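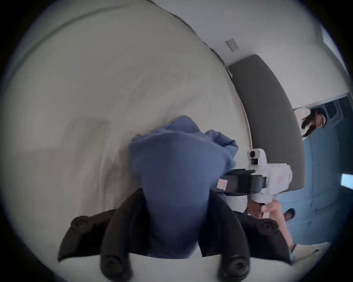

By Adesuwa Ojo
Posted in Guest rooms, May 2026

Bedroom check, room 6, with my notes

Right, so this is the list I go through in every bedroom at Masthorpe before I hand the key over. Efe Danladi typed up the first version in February and I've been scribbling on it ever since (sorry, Efe!). I've left the comments in as I wrote them, because a row of ticks doesn't tell the next person very much.

BED

Bedding flat, no loose cloths or clothing left on top
Not yet. Bunched-up blue fabric on the white cover, so that comes off before anything else. I always clear the bed first – you can't check a cover properly with things sitting on it, and I once folded somebody's scarf into a clean sheet and sent it all the way to the laundry at Sustgate.

Cover free of creases
Comment. Soft wrinkles, and a faint rectangular crease as well. I'm not fussy about wrinkles, they drop out, but a crease like that gets a going over with the hand steamer. Steamer off the bed and unplugged afterwards, please, with the lead wound up. I know it's a faff.

Cover clear of the floor on both sides
Pass. I tucked the far corner in another bit while I was there. Trailing covers are the thing I moan about most, as people catch a foot getting up in the night.

Bed frame, legs and slats
Pass. Sat on each side, then in the middle, then had a good bounce. No creaking. One leg bolt took half a turn with the spanner.

Headboard fixed and not rocking
Pass. Dark grey padded one, and I do like these, they've got nice rounded edges so there's no hard corner to crack your elbow on. Give it a proper tug from both ends and listen for a knock against the wall. The one in room 2 knocked like anything until we tightened the brackets.

Headboard fabric
Pass, lint roller only. Dark grey shows every bit of fluff going! Please don't use the Posel spray on it, it left a tide mark on the chair in the hall and I've never got it out.

LIGHTS AND ELECTRICS

Switch by the bed can be reached lying down
Pass. It's on the white wall just above the headboard, so you only need to put an arm up. I lie down and try it, shoes off. Do it with your eyes shut too if you want to know how it feels at midnight.

Switch plate sound, no cracks, no movement
Pass. Off-white plate, wiped with a barely damp cloth. Spray goes on the cloth and never on the switch.

Bedside lamp
Comment. Works, but the shade was touching the bulb. Straightened. I'd like a better shade from Hutchins when we next order.

Leads and sockets
Pass. No leads run under the rug. Extension lead taken out and put back in the store, and I don't want it creeping in again for somebody's phone.

WALLS, WINDOW, FLOOR

Wall behind the bed
Pass. Plain white, so it gets scuffed when the bed is shoved about. Lift it, two people, and leave a hand's width.

Window opens and restrictor holds
Pass. Stiff at first. A rub of candle wax along the runner and it was lovely.

Walkway from bed to door
Pass. Walked it in the dark in my socks. The stool has gone under the desk, where it ought to live.

Rug lies flat
Fail. One corner curls up. I've put it under the heavy books, and if it's no better by next time it goes, however pretty it is.

DOOR AND ALARM

Smoke alarm test
Pass. Press and hold until it sounds. Warn whoever's next door, it's LOUD.

Door closes by itself
Pass. Shuts fully from half open. Nothing wedged under it, either.

Key and code
Pass. Key tag reads 888, which has nothing to do with the room number and confuses everyone. New tags are on my list.

STILL TO DO

Clear the blue fabric and check the cover again
Steam the crease
Look at the rug corner
Lamp shade from Hutchins
New key tag

Rooms with nothing outstanding get a green card on the hook downstairs. Room 6 has an amber one for now – if you finish any of the jobs yourself, put your initials next to it and swap the card over. Spare cards are in the drawer with the fuses.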